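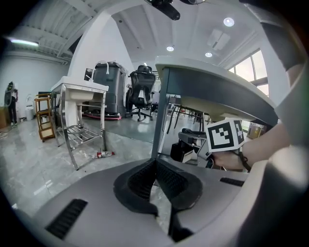

By Jacqueline Rey | Home Energy | 14 comments

Heat pump water heater: yearly safety check

Households in Vullbridge that swapped gas water heaters for electric heat pump units are coming up on their first yearly check. The list below follows the one I use on my own Dimar tank. Stop and call an installer if any item marked (P) fails.

1. Breaker labeled and not warm to the touch. (P)
Comment: Mine was labeled "dryer" until last December.

2. Old gas line capped, with the cap tagged by the fitter. (P)
Comment: A shutoff valve alone does not count. Ask for the tag number. Mine is 306.

3. Relief valve opens and closes fully, discharge pipe clear. (P)
Comment: The water is hot. Use a bucket and keep your face back.

4. Air filter clean.
Comment: Rinse, dry, refit. A clogged filter pushes the unit onto its backup element, and the bill shows it. I used 1039 kWh over the year, with one bad month - the month I forgot the filter.

5. Condensate drain running freely.
Comment: Pour a cup of water in the pan and watch it go.

6. Tank temperature set and tap temperature tested.
Comment: Run the hot tap at the bathroom sink for two minutes, then measure. If it reads over 120 F, turn the tank down or have the mixing valve looked at.

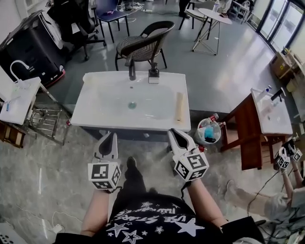 White basin with black faucet and teal-green drain.

7. Clearance kept on all sides, no paint or solvents stored nearby. (P)
Comment: Check the manual for your model. Kikuchi and Castetti ask for different gaps.

8. Straps tight, no rust at the base.

Write the date and your initials next to each line and keep the sheet with the warranty papers.

Shares: 103

Comments

Annelies Van Wijk
Item 2 should be first. Our cap had no tag and the fitter had to come back on a Sunday.

tankless_ted
Does the filter step apply to split systems?

Jacqueline Rey
Ted - the outdoor unit has a coil, no filter. Clear the leaves off it.

Contact | Copyright Vullbridge Home Energy | Back to top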